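A visit to the robot teaching room at Zürcher, Fliltisville

2025-04-01

We use cookies to remember your settings and to understand how visitors read our pages. Accept all | Manage choices

Last month our small group from the packing course had the possibility to visit Zürcher in Fliltisville. The firm makes sorting equipment for food shops and warehouses, and since last August it also has one large room where robots are taught by people. I had read a little on this theme before, but I had never seen how it is done, so I asked my teacher if I could write the report.

We were 20 persons, and the room is not made for so many. They divided us and my half went first. Our guide was Patricio Cantero, who is responsible for the teaching work. He speaks quietly, and with the fans of the computers one had to stand near him to hear everything.

He began with the method. The robot receives no written program for each movement. A person, whom they call the operator, holds a pair of handles and moves them, and the arms on the table make the same movement at the same moment. The computer records the positions of all the joints together with the camera pictures. One such recording is called an episode. For one simple task they want 200 good episodes before they start the training, and for a difficult one they want more. An episode in which the operator hesitates too long is deleted.

The project we saw is called Monia. Its task is to sort snack bags into bins. I thought this would be too easy to be interesting, but Mr Cantero explained that a bag is one of the worst objects for a gripper. It is soft, it shines, and it never lies twice in the same shape. If two bags lie one on the other, the robot must learn which one to take first.

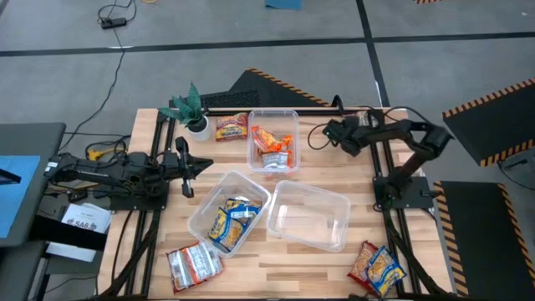
Photo: Zürcher / project Monia. The sorting table with its two arms, three clear bins and the snack bags.

The clear bins were a question for several of us. A person sees the wall of such a bin without thinking, but for a camera the wood of the table shines through it, and the robot can push its fingers against the plastic. Mr Cantero said they chose clear bins on purpose, as many of their customers have them. In the first weeks the arms hit the walls very often.

After the explanation two of us were allowed to try. I was the second. The handles are lighter than I expected, and the difficulty is not in the hand but in the eyes. I wanted always to look at my own fingers, and I had to look at the gripper. My first bag slipped away two times. With the third attempt I could lift it, but I opened too early and it fell beside the bin. The operator, a patient young woman, told me to close slowly and to wait one moment before lifting. This helped me a lot.

She told us also that she records up to 220 episodes in one day, with a pause after every 20. Without the pauses the movements become careless, and the robot learns the carelessness too.

At the end they showed us the trained robot without operator, under the software they name Uvo. It took the first bag well. At the second it stopped above the bag for a long time, then took it by the corner and put it in the wrong bin. Mr Cantero was not embarrassed. He wrote it down and said that more episodes with this kind of bag would be recorded the next morning.

The visit takes two hours and is free for schools and courses. One must register by e-mail and wear closed shoes. The coffee machine is on the ground floor, next to the lockers.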